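Loditton Workspace Forum > Desks and Surfaces > Care and Repair

Grey marks on matt white desktop, and bottles near the curved edge

Two questions on one desk: how to remove grey scuffs from a matt white top without polishing it, and whether drinks should be kept off the end where the front edge curves in. 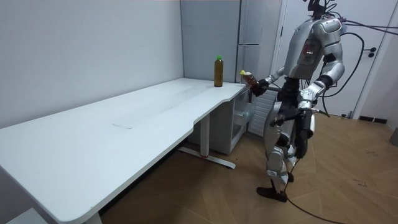 Posted by Lachlan Tosh on 30/12/2019
Location: Wostgate

The desk is a long one with a smooth matt white top, rounded corners and a shallow cut-in at the front edge near one end. White metal legs, each on a foot bar. Small white drawer cabinet underneath. It came second-hand with no paperwork, so I can't tell you what the surface is made of.

Problem one. There are grey marks on the top. Most are faint and have no particular direction. A few look like ordinary scuffs. There is also a faint rectangle in the middle of the top, which could be a mark or a seam. I have run a fingernail over it and can't decide.

Tried so far: damp microfibre cloth, then washing-up liquid in warm water, then a dry cloth. Slight improvement on the smudges, none on the scuffs.

Problem two. Drinks bottles tend to end up at the curved end. I'd like to know if that end is more likely to let moisture in, given that the edge there follows a curve and can't have been cut with a plain saw.

Replies with actual products or methods preferred.

-----

edgeband_ned
Member

Separate the smudges from the scuffs before doing anything else. Wipe a small patch with isopropyl alcohol on a white cloth. If grey comes off on the cloth, it is a deposit and the rest will follow with patience. If the cloth stays clean and the mark stays put, the surface itself has been altered and cleaning is the wrong job.

Test underneath first. If the top is painted, alcohol may soften the finish.

-----

Marrow
Member

Melamine sponge. Wet it, squeeze it out, light pressure, rinse, dry. I do every white desk in our office with one and it takes a few minutes a desk.

-----

edgeband_ned
Member

Please don't do that on matt. A melamine sponge is a fine abrasive. On gloss it dulls the surface and on matt it shines it up, and in both cases you get a patch that shows whenever the light comes in low. You can't put the texture back.

-----

Marrow
Member

I have used them for years on matt tops with no shiny patches. Light pressure, as I said. People get patches by scrubbing.

-----

edgeband_ned
Member

How light is the room? Under diffuse ceiling panels you wouldn't see it. Put a torch flat on the desk and look along the beam.

-----

Marrow
Member

I'll do that when I'm back in January.

-----

Pell_H
Moderator

Both of you have made the point. Lachlan, what does the edge look like from the front, and how far in from the edge do the bottles stand?

-----

Lachlan Tosh
Original poster

Alcohol test done under the tabletop first, no softening, then on 2 of the marks on top. One came off on the cloth. The other didn't move. So I have both kinds.

The edge is a thin light grey band when you look down at it. I can't see a gap anywhere along it. View from higher up:
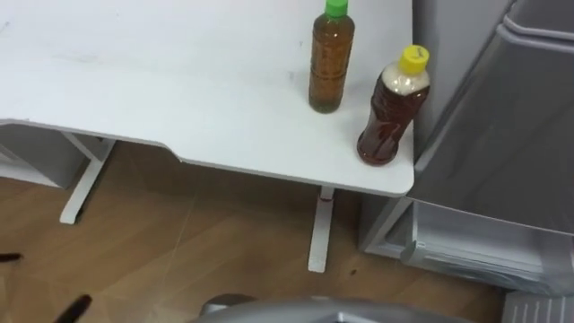
I can feel a very slight step with a fingertip where the edge turns in, but only in one direction, going towards the corner. Coming back the other way it feels flush. I don't know if that means the band is lifting or was trimmed like that at the factory.

Bottle position varies. The yellow-capped one is usually the nearer of the two to the corner. The green-capped one is generally further back. No coasters at present.

-----

edgeband_ned
Member

A step in one direction only is nearly always trimming. The cutter has followed the curve slightly off square and left the band a touch proud. A lifting band catches in both directions, and you can usually slide a piece of thin paper behind it. Try the paper.

On moisture: the flat of the top is not where water gets in. It gets in at the joint between face and edge, and at any drilled hole. Curved edges are under more strain than straight ones because the band has been bent round and wants to straighten. An inward curve is worse than an outward one, as the band pulls away from the panel there. I'd move the drinks back towards the wall, or put down a coaster with a lip.

-----

Quillfeather
Member

I disagree that the curve makes any practical difference. A screw-top bottle with the cap on doesn't put out enough water to matter. Condensation from a cold bottle leaves a ring, the ring dries, and that's the end of it. I'd be more concerned about someone catching it with a sleeve. Anything near a rounded corner at the end of a desk gets knocked, and then it is a floor problem.

I used to fit desks for a firm called Aitken. We went back for swollen edges a few times and each one was under a plant pot.

-----

edgeband_ned
Member

A plant pot is a slow leak. So is a bottle that gets put down in the same place every day in August.

-----

Quillfeather
Member

If it's wiped up, no. We'll have to leave it there.

-----

Lachlan Tosh
Original poster

Paper won't go behind the band at any point along the curve. I'll treat it as trimming.

Any view on the scuff that didn't move? It is grey and I can't feel any depth to it.

-----

Pell_H
Moderator

Grey with no depth is often metal transfer. Something harder than it looks has been dragged across, such as a laptop foot with the rubber missing or the unglazed base of a mug, and left a trace of itself behind. Alcohol won't lift it. A plain white pencil eraser sometimes will. Rub along the length of the mark, clear the crumbs, wipe, and look at it again from a low angle before going on.

If that fails, a non-scratch cream cleaner on a damp cloth, on one mark only, then stop and compare. Do not use wet-and-dry of any grade. We had a member take 1,000 grit to a matt top and the resulting thread is 103 posts long. It's pinned.

-----

Marrow
Member

A cream cleaner is also an abrasive.

-----

Pell_H
Moderator

It is, hence one mark only and then stop.

-----

Lachlan Tosh
Original poster

Eraser worked on most of that scuff. There's a short length left at one end which I can live with. No change in sheen with a torch laid flat.

The rectangle in the middle has not responded to alcohol or eraser. I've ordered a set of Gerkaso cork coasters and moved the drinks further back for now. If the rectangle is a blanking piece over an old cable hole I would expect to see it from below, so the next job is to clear some floor and get under there with the torch.

-----

edgeband_ned
Member

Check for a change in sound as well. Tap across it with a knuckle. An infill usually sounds duller than the panel on either side.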